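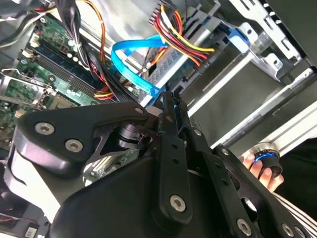
Automation at the Flenholm refurbishing works

The Flenholm refurbishing works is a workshop in the town of Bukholm where used desktop computers are opened, checked, repaired and prepared for resale or for parts. It is operated by the firm Jasińska. The works is known in the region for the early use of robotic grippers on work benches shared with human technicians, a system which carries the internal name Illo.

Background

Before the introduction of Illo, all work was done by hand. A technician received a computer, removed the side panel, took out the drives and the memory, and wrote the result on a paper card. The bench was staffed by 12 technicians in two shifts. Complaints of pain in the wrist and the neck were common, and many workers left the works during their first winter.

Work at the bench

The inside of a desktop computer is considered a difficult place for a gripper. Cables have no fixed shape, and in older machines they often lie across the motherboard. A blue SATA cable may stand up in a wide loop, while the power wires, in red, yellow, orange and black, hang together in a bundle over the parts below. The metal drive cage leaves little space on the side. For this reason the gripper and the technician work on the same open case, and the hand of the technician is often close to the machine.

The bench handles 30 cases in a normal shift. Cases with unusual cabling are put aside and are still done completely by hand.

Changes for the staff

No technician was dismissed when the system arrived, but the content of the job changed. Less time is spent on lifting and turning of cases, and more on deciding which parts are worth to keep. A new position, bench lead, was created for those who correct the movements of the gripper and record its errors. Training for this position takes 167 hours and is paid by the firm.

Opinions among the workers are divided. Damián Echeverría, a bench lead and former shift representative, has described the new work as lighter for the body and heavier for the head. Other technicians have complained that the pace is now set by the machine, and that short conversations between neighbours at the bench have become rare. After a meeting in November, the management agreed that each technician may stop the gripper at any moment without giving a reason. Thursday afternoon was reserved for manual repair, so that younger staff can learn the older methods.

Parts store

Recovered parts are kept in a store of 900 drawers next to the bench. The store is not automated.

See also

Computer refurbishment
Human–robot collaboration
Work-related strain injury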